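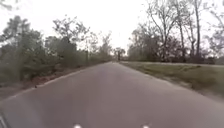 Poduval
Has anyone had a rug cleaned by Stikel? They quoted me for an 11 foot wool runner, pickup included. We live off a road with leaves all over the dirt shoulder, and the bits come in on our shoes and work down into the pile. Vacuuming gets the top layer only.

Privport
Used them in February. Runner came back clean but the fringe was stiff. I paid extra for a rinse and wouldn't again.

Firetti
Stiff fringe usually means soap left in it. Ask if they wash by hand. I'd skip pickup and rent a machine.

Poduval
On wool? The label says no steam.
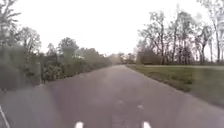
Yolanda Ostrowski
I would not put a rental machine on wool either. They leave too much water behind and the backing can take days to dry. If your walk is like mine, paved with grass along one side, most of what comes in is grass clippings and grit, and two good mats will stop a lot of it. Then wash the runner every 3 years.

Firetti
Three years is too long with kids or a dog. I do mine yearly and have had no trouble with the backing.

Privport
Is yours wool?

Firetti
Wool blend.

Poduval
No dog here. I'll get the mats and ask Stikel about the rinse.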